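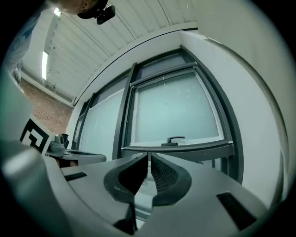

Attachment 1: two dark gray curved fingers, nearly touching

Ticket: Attachments from phone arrive in the wrong order
Product: Cundix sync client
Opened by: Yanti Liem
Status: Open (was Closed, reopened by customer)

Yanti Liem, 9:14
When I upload a batch from my phone to a shared folder, the files land in whatever order they please. Sorting by "date added" makes it worse. Yesterday I sent 37 files and the first one ended up near the bottom. Phone and laptop clocks match. I checked before writing, so please don't ask.

Support (Puspita Gunawan), 10:02
Thank you for the report. Could you sign out, clear the cache and sign back in? This resolves most sorting problems.

Yanti Liem, 10:40
Did that. Same result. I'd like to know how a cache on my laptop changes the order my colleague sees on hers, but fine, it's cleared.

Support (Puspita Gunawan), 11:25
Understood. Please update to the August build, which includes "improved list handling", and try a smaller batch.

Yanti Liem, 13:08
Updated. Sent 20 files over office wifi: wrong order. Sent the same 20 over a cable: correct. Sent them over wifi again with parallel uploads set to 1 instead of 4: correct. So it looks to me like "date added" is the time each upload finishes, and small files jump the line. I don't see what the list has to do with it.

Ticket closed by system: solution provided.

Yanti Liem, 13:31
Reopening. Which solution? A setting I found myself that makes everything slower is a workaround at best.

Support (Hildegard Wegener, second line), 15:47
Taking this over. Your reading matches what I get on my test account. The server stamps the file on completion. I've filed it with the sync team. For now, keep parallel uploads at 1, or sort by name.

Yanti Liem, 16:05
Is there a release it's planned for, or is it just filed?

Support (Hildegard Wegener), 16:20
Just filed. I'll leave the ticket open.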